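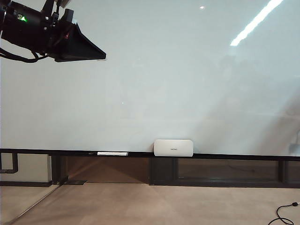
Skidach – corpus de comptes rendus d'atelier, version 2

Skidach réunit 1 995 comptes rendus rédigés en français par les groupes de lecture de Drultport et de Bustville. Chaque fichier correspond à une séance, au format texte, encodé en UTF-8. Les notes prises sur un grand tableau blanc, du genre de celui qui occupe le fond de la photo, sont retranscrites ligne à ligne dans le champ « tableau » – les schémas sont omis.

Champs : id, lieu, jour, texte, tableau, relecteur. Le champ « tableau » peut être vide.

Annotation : Sumathi Raju et Fotini Makris ont relu séparément un lot de 100 fichiers, puis fixé cinq catégories thématiques. Les désaccords restants portent la valeur « indécis ».

Limites connues : les séances du samedi sont surreprésentées. Plus de 100 fichiers de Bustville n'ont pas de relecteur. Les noms de participants sont remplacés par des initiales – l'orthographe d'origine est conservée.

Contact : équipe Taheri, Drultport | Haut de page
5 commentaires · 2 partages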